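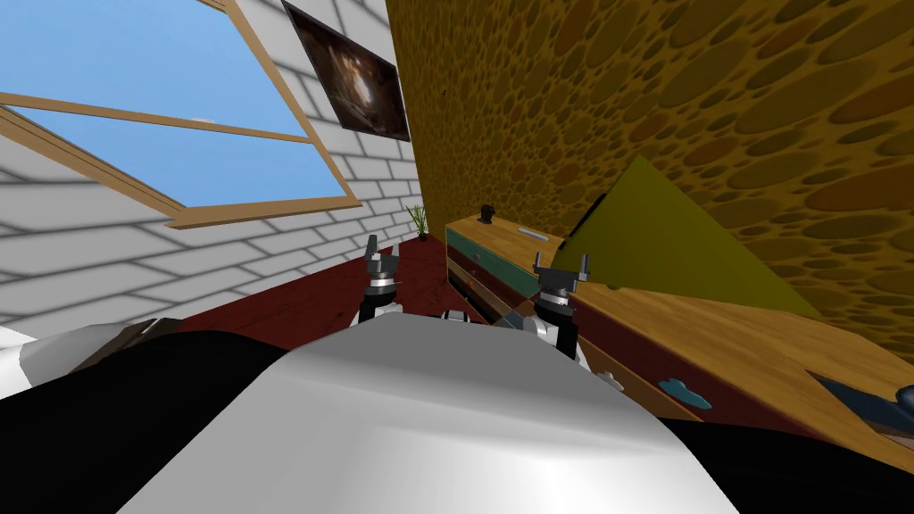

Well, the Fothergill reading room is open again, and I got there early enough on the first morning to grab one of the good chairs by the radiator. Anyone who has lived on this side of town for a while knows what a big deal that is. The place had been shut for 12 months with a leaky roof, and for a good part of that time I was convinced we'd end up with a phone store instead.

The doors opened at nine and there was already a line down the steps. I recognized half of it! People had brought kids, dogs, a folding stool or two, and one man had a loaf of bread under his arm that he seemed to be eating straight through.

Amos Kasprzak gave a very short speech (bless him) and then let everybody in. He's been running the desk since before the closure, and he spent most of the past year driving a van of loaner books between Plamudero Street and the school on Oritz Hill. I asked him if he'd miss the van. "I will not," he said. "The heater only worked in June."

So what's new? The roof, obviously, and the opening hours, which now run until eight in the evening. That's a huge help to me and to everyone else who gets off work at five and used to arrive just in time to see the lights go out. You can borrow up to 12 books at once, up from eight, and keep them for 3 weeks before you have to renew. The old late fines are gone too. If you still have something from before the closure sitting under your bed, just bring it back and they'll say thank you.

The local history shelves got the most attention while I was there. Remigiusz Kołodziej has given the room his collection of neighborhood newsletters, 383 of them, going back to when the Trident bakery was still a movie theater. He told me he kept them in his garage in banana boxes and his wife is thrilled to have the space back. You can't take them home, but you can read them at the tables, and I lost most of an hour to a long-running fight over a bus shelter.
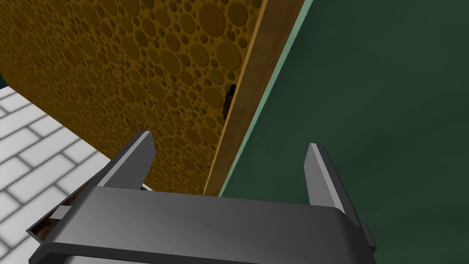
Those newsletters are going to be popular, so be a little patient. For now they come out in small bundles, two to a person, and you ask for them at the desk. Kołodziej is also putting together an index by street name, and he's up to the letter D. If you know your way around a spreadsheet and have a free afternoon, he'd love to hear from you.

A couple of gripes, to be fair. The coat hooks are set so high that I saw a kid throw his jacket at one four times before his grandmother stepped in. And there's still no coffee! Kasprzak says they're talking to the bakery about a cart, maybe by fall, but nothing is signed.

Story time for the under-fives starts at ten each morning, and the chess group is back in the rear corner in the evenings, as grumpy as ever. Library cards from before the closure still work. New ones are free, and all you need is something with your address on it — a gas bill was fine for the woman ahead of me.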